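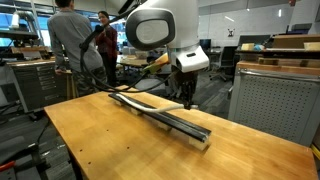

*A length of black rail on the wooden workbench.*

# What a Bag of Oats Can Do for Dry Skin

Most kitchens have oats in them, and most of those oats end up as porridge. Ground fine and stirred into warm water, the same oats make one of the oldest and cheapest treatments for dry, itchy skin. You can buy the powder ready made under the name colloidal oatmeal, and it turns up in a lot of creams and washes, usually at a good deal more per gram than the breakfast aisle charges.

I started using oat baths after a winter of cracked shins in a rented house in Lidlow, where the water is so hard that the kettle needed descaling every other week. Hard water and central heating are a bad pair for skin. I had tried three or four moisturisers, two of which stung. The oats didn't sting, and they were already in the cupboard.

## What is in them

Oats hold a fair amount of starch and a type of soluble fibre called beta-glucan. In water these swell and turn slippery, which you will know if you have ever left a porridge pan to soak. On the skin they leave a thin film that slows the loss of water. Oats also contain small amounts of compounds called avenanthramides, which have been studied for their effect on itching and redness.

None of this makes oats a cure for eczema or anything else. They calm the surface and help it hold on to moisture. For mild dryness, a touch of sunburn or the itchy stage of chickenpox, that may be all you want. Skin that is weeping, infected or very painful needs a doctor or a pharmacist.

## Making the powder

Any plain oats will work as long as they have nothing added. Avoid instant sachets with sugar or flavouring. Rolled oats grind more easily than jumbo ones, and pinhead oats take for ever.

Put 75 grams into a blender or a clean coffee grinder and run it until you have a pale, soft flour. I use an old Nägeli grinder that has not seen coffee for years, and it takes a batch that size in two goes. A coffee grinder still in use will leave you smelling of espresso, so wipe it out well or use the blender.

To test it, stir a spoonful into a glass of warm water. The water should turn milky and stay that way. If the oats drop straight to the bottom, grind them again. Coarse bits do no harm to the skin but they settle in the bath and make a sludge round the plughole.

The powder keeps in a dry jar for a few weeks. Label the jar. Mine was once used to thicken a gravy, which came out fine.

## In the bath

Run the water warm, not hot. Hot water strips oil from the skin and can set off itching by itself. Sprinkle the powder under the running tap a little at a time and swish it about with your hand to break up any lumps. The 75 grams is enough for an ordinary bath filled to a normal depth.

Stay in for 10 to 15 minutes. Longer soaks tend to dry the skin out again. You don't need soap, and if you want to wash your hair it is better done separately.

Oats make the bath very slippery. Put a rubber mat down before you start and hold on to something when you get out, and take extra care with small children and with anyone unsteady on their feet. Afterwards, rinse the tub straight away with plenty of water. Dried oat film has to be scrubbed off.

Pat yourself dry with a towel and put on a plain moisturiser while the skin is still slightly damp. This step matters as much as the bath. I use the unscented cream from Estach, which comes in a big tub and is dull in every respect, but a basic ointment from the chemist does the same job.

## If you only have a shower

Tie a handful of whole oats into a square of muslin or the foot of an old pair of tights. Wet it, squeeze until it runs milky, and dab it over the dry patches. Leave it on for a minute or two and rinse lightly. Throw the oats away after each use and wash the cloth at 40 degrees or higher. A damp bag left hanging on the tap will go sour by the next day.

A paste is handy for small areas such as elbows or the backs of the hands. Mix 3 teaspoons of the powder with 4 of cool water, let it stand until it thickens, then spread it on and leave it for ten minutes. It drips, so do it over the sink.

## Who should be careful

Some people react to oats. Anyone with an oat allergy should leave them alone, and it is sensible to try a little on the inside of the arm a day beforehand if your skin is easily upset. Ask a health visitor or GP before using oats on a baby, particularly one with eczema, whose broken skin may be more likely to become sensitive to foods put on it.

People with coeliac disease often ask about gluten. Ordinary oats are frequently contaminated with wheat or barley in the mill, and although the bath water isn't meant to be swallowed, gluten-free oats are easy to find and grind just as well.

## Shop-bought or home-made

The ready-made powders are finer than anything a home grinder will produce. They mix in faster and leave less behind in the tub. The Iter sachets I tried for this article dissolved almost at once and are convenient for travelling, since each holds enough for one bath. At home I went back to the jar. On my shins I couldn't tell the two apart.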